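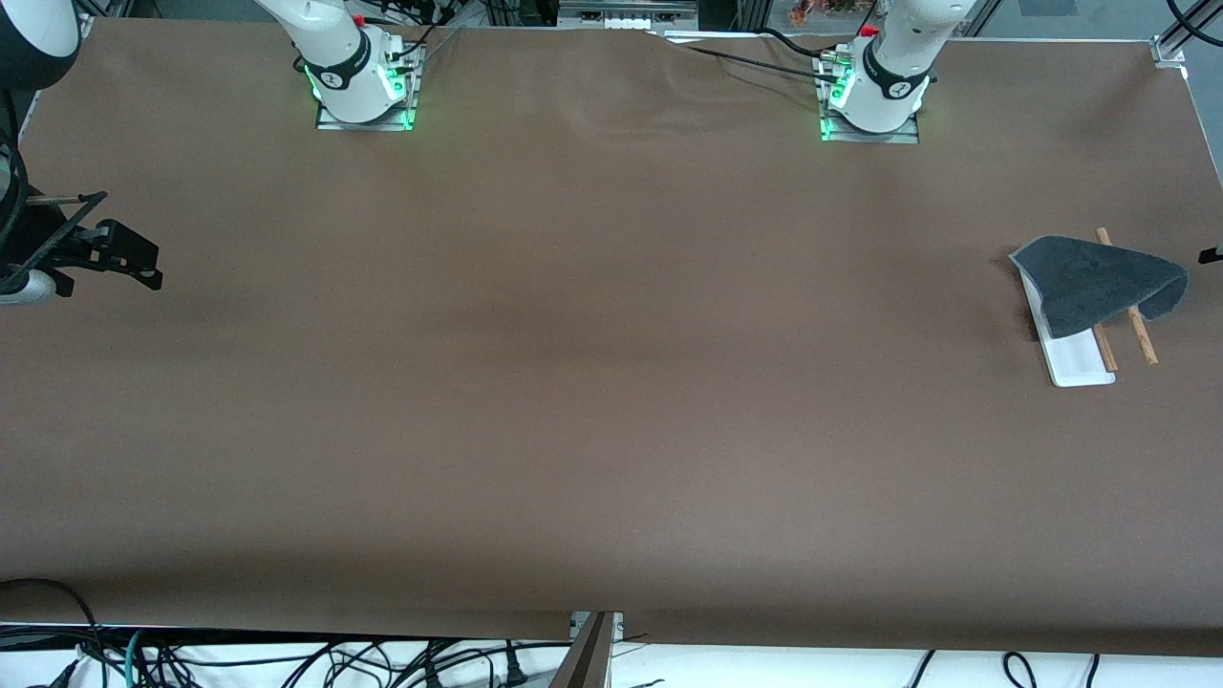
How to Set Up a Password Manager and Move Your Accounts Into It

Most people reuse passwords. When one website is breached, the stolen email and password pairs are tried on banks, shopping sites and email providers within hours. A password manager fixes this by keeping a different, long password for every account and filling it in when you need it. You remember one password and the program holds the rest.

The steps below use Plotent on a Windows or Mac computer and a phone. Dratus and most other managers work the same way, though the menu names differ. Set aside an evening for steps 1 through 5. The remaining accounts can be moved over the following weeks.

What you need

A computer you trust, with its updates installed
Your phone, charged
A pen and two sheets of paper
The passwords to your main email account and your phone account

If you think the computer may have a virus, clean it before you begin. Typing every password you own into an infected computer is worse than leaving things as they are.

Step 1. Choose a master password

The master password opens the vault. It has to be long, and you have to be able to type it without looking it up. Four to six unrelated words work well. Pick the words by opening a book at random pages and pointing. Don't choose a line from a song, a family name, a street you lived on or anything you have posted online.

Put spaces or hyphens between the words. If the program insists on a number and a capital letter, add them at the end. The length is doing most of the work.

Write the password on the first sheet of paper. You will use the sheet for a week or two while you learn it. Don't save it in a notes app, in your email drafts or as a photo on your phone.

Step 2. Create the account

Go to the company's website by typing the address yourself. Don't search for the name and click the first result, because ads for fake password managers show up in search results from time to time.

Sign up with the email address you expect to keep longest. A work or school address is a poor choice. If you leave the job, you may lose the messages you need to get back in.

Enter the master password twice. Leave the password hint blank, or write something that means nothing to anyone else. Hints are sometimes sent by email, and anyone who can read your email can read the hint.

Step 3. Save the recovery code

Plotent shows a recovery code once, right after sign-up. Copy it onto the second sheet of paper, then check it against the screen one character at a time. Zero and the letter O are easy to mix up, and so are 1 and lowercase L. Printing is fine too if the printer is your own.

Store this sheet with your passport or insurance papers. Keep it apart from the master password sheet. If you lose both the master password and the recovery code, the company can't open the vault for you. Support staff will tell you the same thing.

Step 4. Install the browser extension and the phone app

In Plotent, open Settings, then Devices, and click the link for your browser. Install the extension and sign in. A small icon appears near the address bar. If you don't see it, click the puzzle-piece icon and pin it.

On the phone, get the app from the official app store and sign in with the same email and master password. Then turn on autofill:

On an iPhone, search Settings for AutoFill and choose the new app.
On Android, search Settings for autofill service and choose the new app.

Now turn off password saving in the browser itself. If you leave it on, both programs will offer to save every login and you will end up with two lists that don't agree.
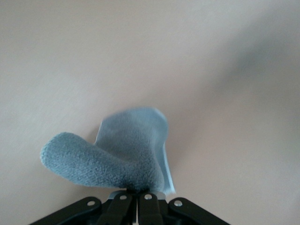 Step 5. Turn on two-step verification

Two-step verification asks for a short code in addition to the master password when you sign in on a new device. Open Settings, then Security, then Two-Step. Choose the authenticator app option if you can. Codes by text message are better than nothing, but a criminal who talks the phone company into moving your number to another phone will receive them.

Scan the square code with the authenticator app, type in the numbers it shows, and save the backup codes on the same sheet as your recovery code.

Sign out and sign back in before you go on. It's easier to fix a problem now, with an empty vault, than after you have moved everything.

Step 6. Import what you already have

If your browser has been saving passwords, export them as a CSV file. The option is in the browser's password settings. In Plotent, choose Import, pick your browser from the list, and select the file.

A CSV file is plain text. Anyone who opens it can read every password in it. As soon as the import is done, delete the file and empty the trash or recycle bin. Check your Downloads folder for a second copy, and check any cloud folder that backs up Downloads automatically.

Expect the list to be longer than you thought. The export used to test this guide had 165 entries, and 43 of them were duplicates or belonged to sites that had closed.

Step 7. Change the important passwords first

Importing doesn't make an old password any stronger. It only moves it. You still have to replace the weak and repeated ones, and the order matters:

Main email account
Bank, credit card and retirement accounts
Phone company
Tax and government accounts
Any shop that stores your card number

Email goes first because almost every other account can be reset through it.

For each one, sign in, find the change password page, and let the extension generate the new password. Twenty characters is a good setting. Make sure the extension has saved the new version before you close the page. Then sign out and back in once.

Some sites cut long passwords short without telling you. If a new password doesn't work right after you set it, reset it and try 16 characters.

Step 8. Work through the rest

Don't try to change everything in one sitting. Replace a password whenever you happen to sign in to a site, or do 5 in an evening. Plotent's Health page lists reused and weak passwords, and Dratus has a similar page under Tools. When you find an account you no longer use, close it if the site allows that, then delete the entry.

Common problems

The extension doesn't offer to fill in a login. Check the address bar before you do anything else. The program matches the exact web address, and a fake site won't match. If the address is correct, the company may have moved its sign-in page. Open the entry and add the new address.

The vault locks too often. The default time limit is short. On a home computer, 31 minutes or more is reasonable if the screen locks by itself. On a shared computer, set the vault to lock when the browser closes.

A site blocks pasting. Open the entry, show the password and type it by hand.

You forgot the master password. Try the phone first. If fingerprint or face unlock is still active there, you can open the vault and write down the logins you need most. Then use the recovery code.

Questions readers send in

Is it safe to keep everything in one place?

The vault is encrypted on your device before it is uploaded, so a thief who copies it from the company still needs your master password. That is why step 1 deserves the time. For most people the risk is much smaller than using one password on dozens of sites.

Can two people share one vault?

Use the family plan and give each person an account. Put joint logins such as utilities and streaming in a shared folder and leave personal ones out of it.

Should security questions go in the vault too?

Yes. Make up the answers. Your mother's maiden name and your first school can be found by anyone who looks. Give the site a random word or two and save them in the notes field of the entry.

What should I do with the master password sheet?

Once you have typed the password from memory every day for two weeks, shred the sheet or seal it in an envelope with your will. Don't keep it in the laptop bag.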